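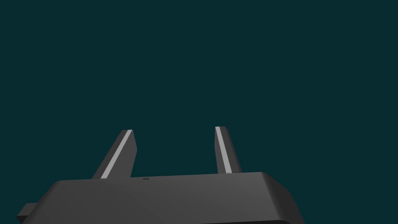

The wrist view in Hamen, open fingers and plenty of teal.

So the planner rewrite is finally in! I've been calling it Volus, and for two weeks it has eaten all my evenings (and a good part of March before that, if I count the false starts). The old version picked a grasp first and then looked for a path to it, so it kept falling in love with grasps it could never reach. Now both get scored together, and a bad approach drags the whole candidate down.

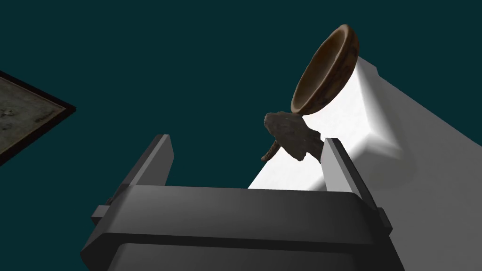 Posted by the Urberg notebook, 10/10/24

I love this setup for testing – a tilted wooden bowl up by a white block, and that lumpy brown thing with the skinny tail right near it. The tail is murder on my segmentation code. Half the time it gets dropped as noise, and then the collision check happily plans straight through it.

I ran 300 seeds overnight with 3000 samples each, and 19 of them came back with no plan at all. Most of those look like a timeout I set way too low back when I was working from a café in Bragança on a very tired laptop. I'll bump it and run the same seeds again. After that I want to fix the logging, which still writes every rejected grasp to one giant text file – my poor disk!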